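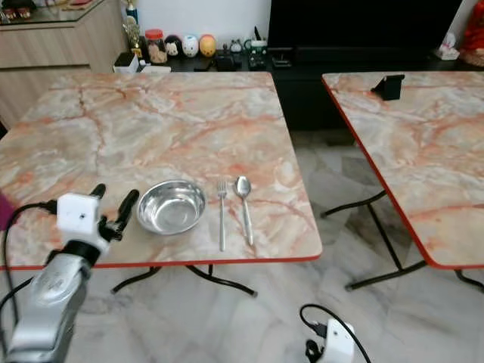 Soup Night Returns, and So Does the Argument

Soup Night is back in October, upstairs at the Sadosberg Hall, doors at 6. The kitchen will serve until the pots are empty, which last year happened at 7:15 and caused some feeling among people who had stopped to park properly.

We have listened. There will be more soup. There will also be a second ladle, after a long correspondence on the subject that we will not reprint here.

The menu, as far as it can be pinned down: leek and potato, a tomato one, and Huw Harries's split pea, which he has been making the same way for 9 years and which he would like people to stop calling "hearty." He says it sounds like something you'd write in a sympathy card. If you have another word, he is open to offers, within reason.

Bread is from Collet again. They are sending 60 rolls. Butter is limited to two pats each, and yes, this applies to the choir.

Now, crackers. Several readers wrote in after the last issue to say that crackers should be crumbled into the soup before serving, and several more wrote to say that those people should be asked to leave. We take no position. Crackers will be on a separate table by the coat rack – do as you like with them, and please keep your voice down while you do it.

Tickets are $9 at the door or from the front desk at Zoklow Hardware, where you may have to wait while somebody finds the envelope. There is room for 100. Last year's proceeds came to $2,205, and the roof over the stage now leaks in only one place, directly above the piano. The piano has been moved. The tuner has been told.

Anyone still holding a casserole dish from the spring supper is asked to bring it back, washed.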